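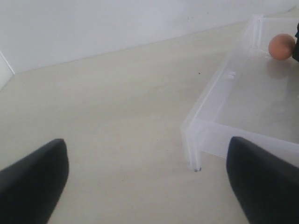
Getting there

Flornen is a small town with one main street, and the mill stands at the far end of it, past the church and the bus shelter. I went up in March for the open day at the Worness woollen mill with Greer Leckie, who weaves at home and had wanted to see the place for years. The train to Crichton takes just over an hour and the bus another 15 minutes. If you drive, use the field beside the river, as the yard is kept clear for deliveries.

Entry was free. You put your name down at the door for one of the tours and were given a paper ticket with a time on it. Ours was for eleven, so we had a cup of tea first. The tea room is in the old dye store and is colder than it looks, so take a jumper.

The tour

Our guide was Catherine Munro, who started in the mending room straight from school and now runs the warping side. She spoke clearly over the noise and did not mind being asked the same thing twice. There were a dozen or so in our group, mostly knitters, plus a couple with a teenager who was choosing a textiles course.

We began in the wool store. Fleece comes in by the bale, already washed, and is sorted again by hand on a long table by the window. The smell of lanolin is strong at first and you stop noticing it after a few minutes. Catherine passed round two handfuls, one from a hill breed and one from a softer lowland cross, and the difference was plain even to me.

Carding is done on the ground floor. The machine is very old, and it fills the room from wall to wall. Wool goes in at one end in lumps and comes out at the other as soft rope, which is wound on to wide spools and taken to the spinning frames next door. Ear defenders are handed out here and you need them.

The looms are upstairs. There are 3 in regular use and a fourth kept for parts. One was set up with a grey and green check for a blanket order, and Catherine told us the warp held 836 ends, every one of which had to be drawn in by hand. Greer asked how long that took. The answer was most of two days with a good radio programme and longer without. A weaver stopped the loom to show us how a broken thread is found and knotted, then set it going again.

After weaving, the cloth goes out to be washed and pressed at Drandemwood, further down the valley. The mill used to do this itself but the finishing shed flooded and was never put back. It was a pity not to see that stage, and I would have liked a few photographs of it on the wall at least.

The shop

The shop sells blankets, scarves, cushion covers and yarn on the cone. Full blankets are dear. The seconds basket near the till is better value, and I bought a brown scarf with a small fault in the fringe. Greer bought four cones of undyed yarn and had to carry them to the bus in a bin bag.

Practical notes

The tour lasts 63 minutes if you believe the leaflet, but ours ran to nearly an hour and a half with questions. The stairs to the weaving floor are steep and there is no lift. Toilets are across the yard. Soup ran out by one o'clock, and the bakery on the main street was open until three.

The last bus back to Crichton leaves from outside the church, on the opposite side from where it drops you.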